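April 18, 2022

Spent most of the day on bottles again. Aksel Ingvarsson wants to know if the arm can clear up after lunch without someone standing over it, and my answer is still no. It handles the full ones well enough. An empty one weighs next to nothing and rolls off at the first touch – then the whole approach has to start over.

Log stands at 1393 attempts since January, 1051 of them good. I would not keep a dishwasher with that record.
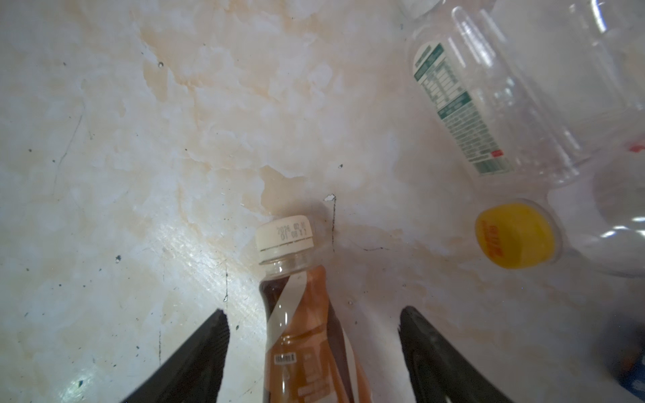
Úna Ó Súilleabháin thinks we should stop at bottles and cans and leave cups for next year. I agree with her, mostly. Cups have handles and leftover coffee in them. She also asked what a person would need for the same table, so I timed myself. Under a minute, wiping included.

Aksel still talks about laundry. I told him almost 3000 tries on towels might get us a bad fold. He wrote it down as a plan.

New finger pads from Ginting are due. Need to clear the shelf before they come.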